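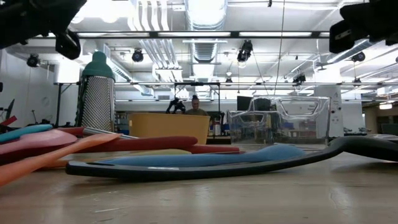
**How many times do you have to show a robot a job before it can do the job?**

More times than the person selling it to you will say, and the number only means something if you also know who did the showing, how they did it, and what was thrown away.

*(Pause. Let them write that down if they're the sort who write things down. Then the title slide, then straight on.)*

## Start: what I'm going to argue (3 minutes)

I've called this "Show, don't code?" and the question mark is mine. The organisers left it off the programme.

I'm not here to say teaching by demonstration doesn't work. I use it, I've been paid to use it, and some of what comes out is very good. My complaint is with the way we talk about it. We say "you just show it" as if the showing were the cheap bit.

Say early on that everything tonight is kitchen tools and bins. Sorting utensils into containers. If anyone came for surgery or car plants, they can still get a drink before the doors shut.

Define terms quickly, most of the room knows them:

- By hand: you take hold of the arm and move it through the job yourself.
- By remote control: you move something else (a second arm, a handset, a pair of grips) and the robot follows.
- A demonstration, or demo: one go at the job, recorded from start to finish.

Don't get drawn into the third sort, learning from video of people. It's a different talk and I don't trust myself to keep it short.

## The task

Spatulas, a box grater, bins. Put the tools in the bins.

Ask the room: hands up who thinks that's easy. Then ask who has tried it with two fingers and no feeling in them.

Points to make, in whatever order they come:

- Silicone drags. A steel handle slides. One pile can have both, so the same grip gives two different results.
- Tools in a pile lie over each other. Pull the one you want and you get its neighbour as well. People shake the spare one off without noticing. An operator on remote control has to decide to do it, and each operator decides differently.
- Spatula heads are wide and handles are long. Where you pick it up settles whether it'll go into the bin at all. Grab it by the end and you've got a lever waving about.
- A clear bin is a nasty thing to put in front of a camera. The rim is a faint line and the lab shows through the side. A plain yellow one is much kinder. If a supplier's demo has only solid, bright containers in it, ask why.
- Graters stand up until they're nudged.

*(If they laugh at the grater, move on. There's a longer grater story and it isn't worth the time.)*

## By hand

The old method and still the one I'd begin with. You hold the arm, you feel the weight, you know at once when you've run into the table.

What's wrong with it:

1. You're in the way. Your arms and head are in the camera view, and they won't be there when the robot works alone. If the robot learns from pictures, you've taught it a world with you in it.
2. It's tiring. The first few goes of the day are smooth and the last few are not, and both go into the same folder.
3. Two arms at once is close to hopeless for one person. I've seen it done. I wouldn't call it a method.

For a fixed path, such as wiping a tray or tracing an edge, I still think it beats anything with a headset. Say so plainly. People at these events expect remote control to win every time.

## By remote control

Better pictures, and two arms become possible. That's the case for it and it's a fair one.

The case against is mostly about the operator:

- You lose touch. Most rigs give back nothing through the hands, so operators learn to look instead. They squeeze harder than they need to, and the robot picks that up.
- You see things the robot doesn't. An operator near the table looks round the side of the bin. The robot has its own cameras and no neck. If the choice was made using something only the person could see, the recording can't explain it, and the training can't either.
- You pause. People stop to think halfway through, the arm hangs there, and a robot trained on a lot of that will also stop and hang there. I've had visitors ask what it was thinking about.

That second one matters most. *(Slow down.)* If you take one habit home, make the operator work from the robot's own camera views for an afternoon. Screens only. Their success rate will drop, and the size of the drop tells you how much help they've been slipping in.

## The Kirdale numbers

This was our own trial, so I can be rude about it.

We set out to collect demos of the utensil job by remote control at Kirdale. We used 5 operators. We ended with 104 demos we were willing to train on. The write-up says "104 demonstrations", which is true, and it's the number that gets repeated back to me.

What the write-up doesn't say:

- We didn't keep a proper record of the goes we binned. We should have. I can't tell you the reject rate and I won't make one up on a stage.
- "Willing to train on" was decided by whoever was sitting nearest. We wrote the rule down afterwards.
- Two of the operators were left-handed and fanned the tools out the other way when they reset the table. The robot was noticeably worse on their layouts, and we spent a fortnight blaming the lighting.
- Resetting the table took longer than doing the task. I've yet to see a sales sheet with a line for resetting the table.

The trained robot did sort utensils. On layouts like the ones we'd shown it, I was pleased with it. With the bins swapped round it reached for where the yellow one used to be. It had learnt a place, and we'd been telling people it had learnt a colour.

*(Someone will say "more data". Don't answer here, it's the next section.)*

## "Just collect more"

More of what, though?

A hundred more goes by the same people, at the same table, reset in the same lazy way, is the same lesson said louder. We found changes worth making before adding anything:

- Reset from a printed layout card, shuffled. People are terrible at random.
- Move the bins between goes, even when the operator moans.
- Record mistakes and the recovery from them. If every demo is clean, the robot has never seen a spatula halfway out of its grip and has no idea what to do about one.
- Bin the long pauses, or trim them, and write down that you did.

Droltia's people will be in the room. Their line is that variety comes for free once you have enough sites collecting. I'd like that to be true. I've asked to see results split by site and have been sent a very nice brochure. Keep it friendly – they lent us the spare grips in March.

Sriwong take the opposite view: fewer demos, tight rules, one trained operator. The arms move beautifully. I'd want to know what happens when that operator changes jobs.

## What to ask a supplier

Leave this slide up. It's the one people photograph.

- How many goes were recorded, and how many were kept?
- Who decided, and was the rule written first?
- What could the operator see that the robot couldn't?
- Who put the table back, and how?
- Was the test layout ever used in training? By anybody, at any point?
- Can I move one thing, now, and watch?

The last one is the best. At Hidell I asked if I could turn a bin a quarter turn before the next run. There was a short meeting about it in the corridor. They let me in the end, and the robot coped, and I've thought better of them ever since. So the test can go the supplier's way. It just has to be allowed to happen.

## If there's time

Up to 5 minutes on pay and hours for operators. It's skilled, dull work and it sets the ceiling on everything after it. We budget for arms and cards and cameras, then fill the chair with whoever's free. I'd swap one of our arms for a decent operator on a proper contract. Expect a question about whether operators are training their own replacements. My view: for sorting spatulas, no time soon. For other work I don't know, and I'll say I don't know.

## Likely questions

**Doesn't simulation fix this?** Some of it. Soft, grippy things in a heap are where I've found it weakest, and that's our whole task.

**By hand or remote, if you could only have one?** Remote for two arms or anything learnt from pictures. By hand for a set path with one arm. Don't let them push me into a single answer.

**Will you share the Kirdale data?** Yes, with the list of faults stapled to the front. The list is nearly finished.

**Is it faster than programming it the old way?** For this job, yes, I think so. For picking one part from a fixed tray, I'd still write the program and go home.

*(Water. Thank the sound desk. Take the clicker off before leaving, it went home in my pocket last time.)*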